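Gripper notebook, September, entry 2
Sim bench, cube-to-plate task, linkage fingers

Came in with a big mug of tea and every intention of finishing the comparison before lunch, which of course is not how it went. Algirdas had left me a very kind note saying the finger friction was back at the old value (thank you, Algirdas!), so I threw out yesterday's numbers and started fresh with the black linkage fingers on the white arm. Same table, same two-tone plate, same upside-down glass over on the right to keep the planner on its toes.

Settings, so I don't have to ask Agnese again: 800 physics steps per try, grip force limit at 50 percent, controller is the Wultaren branch and not Skikmont. I'll run Skikmont when Ott has merged his fix for the wrist jitter.

1. The grasp

I like how these fingers come in on the cube from both sides. With the Illow pads I was forever fiddling with the approach height, and here I left it alone for the whole batch of 10 and never felt the itch. The one thing I'd grumble about is how wide the knuckles spread, and I'd want to check clearance before anybody puts the glass closer in. 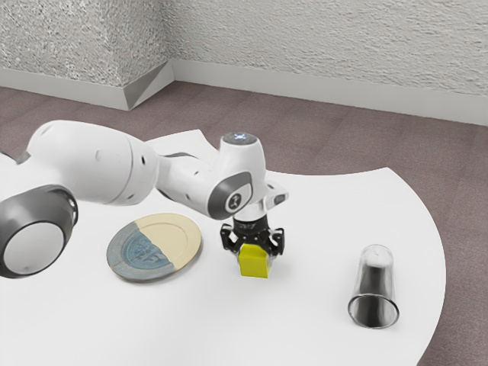 2. The placement

Slower going, and where most of my afternoon went. The target point is set to the plate's center in the config, but I keep finding the cube over toward the cream side. Zane thinks the tool offset was measured for the Illow pads and carried over, and I'm inclined to believe her, as it would explain the same lean I grumbled about in the last entry. The release height is another matter. I want the cube very low over the plate before the fingers open, and the fingertips need to stay clear of the rim, so there isn't a lot of room to play with.
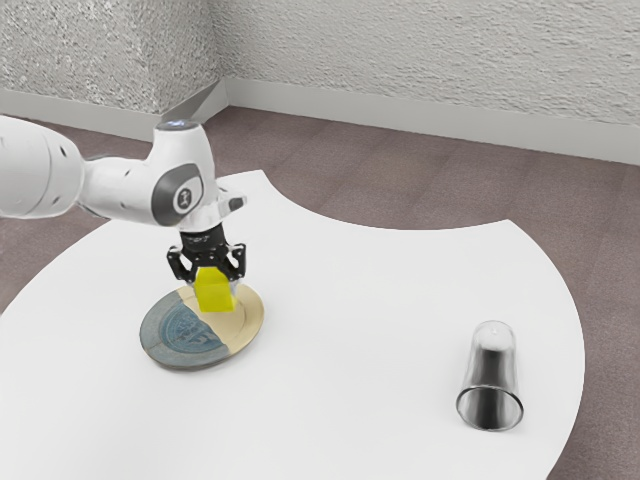
3. For next time

Re-measure the tool offset with these fingers on, and write it down in the shared sheet this time (note to self, underlined).
Ask Eusebio whether the contact log can be saved per finger. At the moment both sides are lumped together and I can't tell which one touches first.
Same batch on Skikmont, once Ott is ready.
Try the glass as the object. Agnese is keen, I'm a bit nervous about it.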